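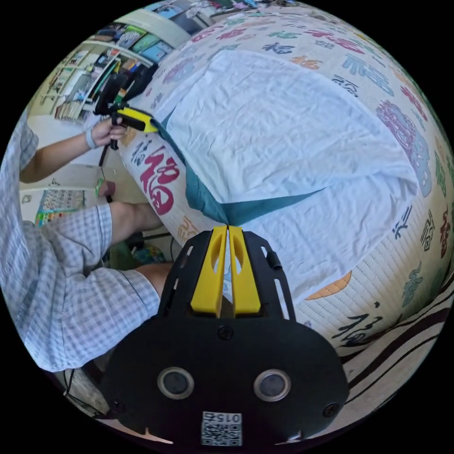 **Unit 6: Hand-held grippers for recording demonstrations**
Course handout, Robot Systems in Service Work. Instructor: Dwynwen Gittins

Read this before the lab. The unit looks at one product, the Redell paired gripper kit, as a buyer would. You will write a short review of it at the end.

## What the kit is

The Redell kit is a pair of grippers that a person holds, one in each hand. The person does a household job with them, and the kit records how the grippers moved and what they faced. The recordings are then used to train a robot arm that carries the same fingers. No arm is needed while recording.

Redell sells the kit outright. Drultby rents it by the month and includes cleaning of the recordings. Both offers come with the same hardware, so compare them on service and cost only.

## Terms for this unit

- **Demonstration:** one full run of a task, from first reach to release.
- **Finger set:** the replaceable part that touches the object.
- **Unit label:** the code that ties a recording to one gripper.
- **Discard rate:** the share of demonstrations thrown out before training.

## Soft goods

Most sales material shows grippers picking up cups and blocks. These keep their shape, so a small error in finger position often does no harm. Cloth and cushions are harder. A cloth folds differently each time, and the fingers may catch one layer or several. A cushion gives way when pressed, and its cover can slide over the filling.

Ridwan Kusuma ran our trial with cloths and cushions. He recorded 33 demonstrations and discarded 6. Two of those were lost when a finger caught the layer underneath. The rest were stopped early by the operator.

## Points to check in a review

1. Can the operator close the fingers fully without shifting grip?
2. Do the cables reach the far side of the work area?
3. How long does it take to change a finger set? Impi Nieminen's group took 17 minutes for the pair, including the check afterward.
4. Who owns the recordings under the rental plan? Read the Drultby terms, section 2.

## Assignment

Write one page. State which offer you would choose for a small laundry service and give your grounds. Use the trial numbers above. Do not use figures from the sales brochure unless you say that is where they came from.

Send drafts to Mali Dafis by noon on the day before the lab.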